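Budgeting for an arm before we own one

Liv Tangen and I have been going back and forth since June over whether our workshop at Carnach should buy a robot arm. The job we have in mind is dull. Small moulded cups come off one bench and have to go into trays on another, and at the moment one of us does it by hand between other things.

I had a price in my head for the arm and no price for anything else. Then I started a spreadsheet and it got long: mount, guarding, electrical work, grippers, spare fingertips, training, freight. I have 13 lines now and the arm is only one of them.

Before asking for quotes I wanted to know which gripper we should be budgeting for, so I've been running the pick in simulation in the evenings. I call the project Obi in my notes.

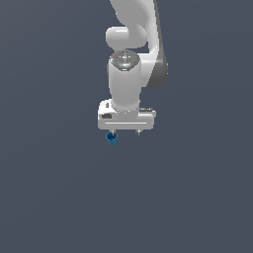

The simulated arm with its two-finger gripper and the blue cup.

The cup model is small beside the hand, and that got me thinking about finger width. A two-finger gripper is the cheapest thing on my list that might do the work. The next step up costs a good deal more and needs an air line, and we don't have air on that side of the building. Running it across is another line in the spreadsheet.

I also added views from in close, because the wide one told me very little about clearance at the rim.

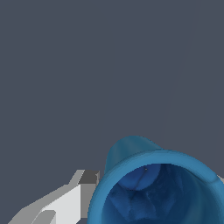 Close view over the rim, left finger in the foreground.

Liv asked whether we'd need a camera on the real arm as well. I think so. I had left it out of the first budget completely. I've put in one camera, a bracket and a spare cable, and I've moved the second camera to a wish list for next year.

Rochelle Tillman at Brasedard, who went through all this with her own shop, told me to carry a separate line for fingertips and keep it topped up. I've allowed for 7 sets in the first year. She also said to get the floor checked before ordering the mount — ours is old concrete and not very level.
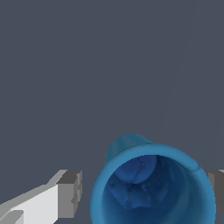

Fingers open on either side of the cup.

For the trial I want 100 picks in simulation with the cup in a slightly different spot each time, then 50 more with the grip opening set narrower. If the plain fingers can't manage it, I'll price a custom pair from Worari and see what that does to the total.

Quotes go out in October 2021. I still have to measure the doorway, and Liv is finding out what the insurance will cost.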